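Home » News » Refill deposit rules reach small cosmetics jars in January

**Refill deposit rules reach small cosmetics jars in January**

Producers of creams, balms and ointments sold in Garnetitz will have to join the regional deposit program from January. Until now it covered only bottles and food tubs. The new rules apply to rigid containers with a capacity of 300 ml or less, and each one will carry a deposit of 24 cents.

Companies that place fewer than 2,000 units a year on the market can register through a short form and pay no entry fee. Larger producers must file a packaging plan and report sales every quarter.

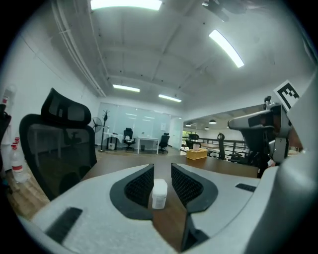

Abilio Toledo wrote in to ask who pays for washing when a shop takes back a jar it never sold. Under the current text the cost falls on the producer named on the label, but shops have to store the returns until pickup, and he says his back room is already full of bottles.

Plisach, the packaging supplier, has said it will move its smallest line to a single lid size so that returned jars can be sorted faster. Montes plans to keep its present range and pay the higher handling rate, 3 cents more per unit.

Shops with no storage space may apply for an exemption. Applications go through the same portal as the bottle program, and existing account numbers stay valid. Labels printed before the start date can be used until stocks run out.
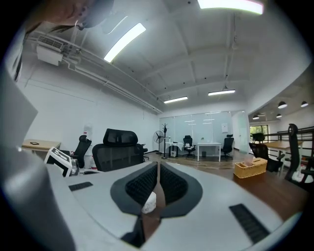

*Small-format packaging is next in line for the deposit program.*

The guidance for producers will be updated before registration opens.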